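Skidar balance tables — README

Last updated 10 November 2025

Skidar is a naval skirmish game with small boats, bad weather and a matchmaking system that thinks very highly of you right up until it doesn't. This archive holds the ship statistics and match results from the public test server, tidied into something a spreadsheet will open without sulking.

What's in it

matches.csv — 3,558 matches, one row each, with map, mode, length and winning side.
ships.csv — hull points, turning circle, reload and detection range for every ship, before and after the March rework.
refunds.csv — what the game pays back when you hand in a reworked ship. Short, and depressing.
notes.txt — grumbling, mostly about Skarnolside.

Where it comes from

Match rows were read from replay files sent in by players. Anyone could send them, so the set leans towards people who keep replays, and people who keep replays tend to be people who won. Keep that in mind before you announce that the Agudelo is overpowered. It may well be, but this file can't settle it.

Replays shorter than 300 seconds were dropped. Most were one side leaving in a huff. 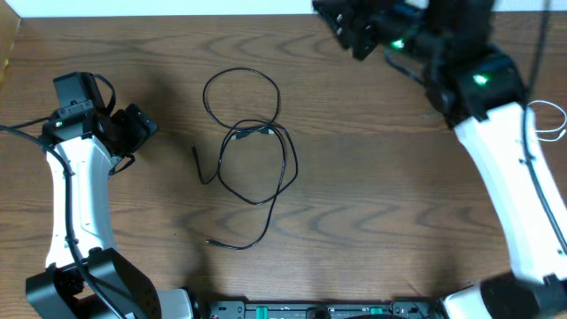 Ship names follow the English client, with one exception. The Mollitz was renamed twice during testing and I have used the first name throughout, partly for consistency and partly out of spite.

Columns that will trip you up

detect_m is in metres, whatever the in-game tooltip says. The tooltip uses its own unit, which changed between patches.

reload is the base value, with no captain skills applied. If your Mollitz fires faster than the table says, well done, you have a captain.

side is 1 or 2 and means nothing beyond spawn position. On Skarnolside, spawn position means rather a lot. Side 2 gets the fog bank and side 1 gets a lovely view of it.

gold_back is blank for ships bought with event tokens. Blank does not mean zero. Two people have now written to me about their zero.

Known problems

Ranked and casual matches share a mode code in the first 400 rows. I haven't found a way to pull them apart, so filter them out if it matters to you.

Row 460 lists a draw in a mode that has no draws. I have watched the replay and it is a draw.

Torpedo damage to your own side is counted as damage. Several players look much better for it.

Using it

Do what you like with the tables, including charts, arguments and forum signatures. A link back is welcome. Corrections are welcome too, provided they come with a replay. Please don't send screenshots of the end-of-match screen, as it rounds everything up.

The next version will add the submarine trial, if the submarines survive it.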